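# Open shelving

Open shelving is any storage with boards, sides and no doors. I've had it in every place I've rented or owned, so you're getting the encyclopedia version with my opinions left in (sorry, not very sorry).

## History

Boards on brackets are about as old as walls, and I won't pretend to know who put up the first one. Doors were extra work and extra hinges, so plenty of ordinary kitchens and sheds went without. Flat-pack units came along much later and suddenly everybody had one in the lounge room. My own first was a Hustetel, bought second-hand one February, and it took me 2 evenings and a borrowed mallet!

## Parts and terms

The long horizontal bits are shelf boards, the uprights are side panels, and the thin sheet across the rear is the back panel. Don't leave that last one off – it's what stops the whole thing leaning like a tired fence. The Sorkero range drills its peg holes 40 mm apart, which I find a bit coarse for paperbacks, while Jiltik uses a fixed middle board and you just live with it.

## Sagging

Every shelf bends eventually. My rule is to keep spans short and put the heavy stuff over the uprights. I once loaded almost 13 kilos of old gardening magazines onto the centre of a long pine board and, well, it smiled at me for years afterwards. Flipping the board over helps for a while.

## Colour and finish

Pale timber is my favourite, as it hides dust and doesn't darken a small room. Oil it if you like the smell, varnish it if you've got kids.

Light wood shelving, with a small box up on a shelf in the first picture:
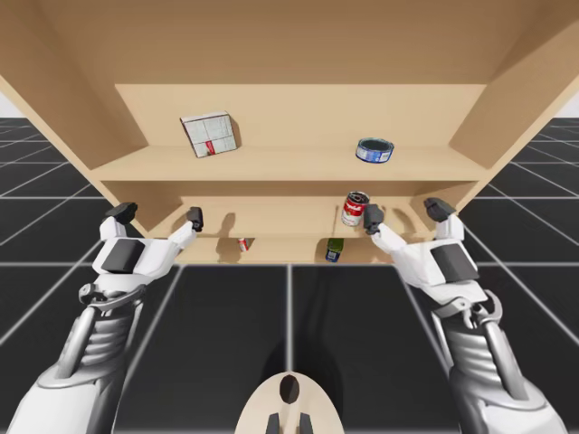
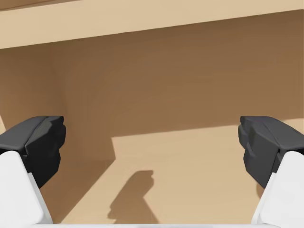
## See also

- Bookcases
- Pantry storage
- The Wilczyńska bracket, a folding type I've been meaning to write up properly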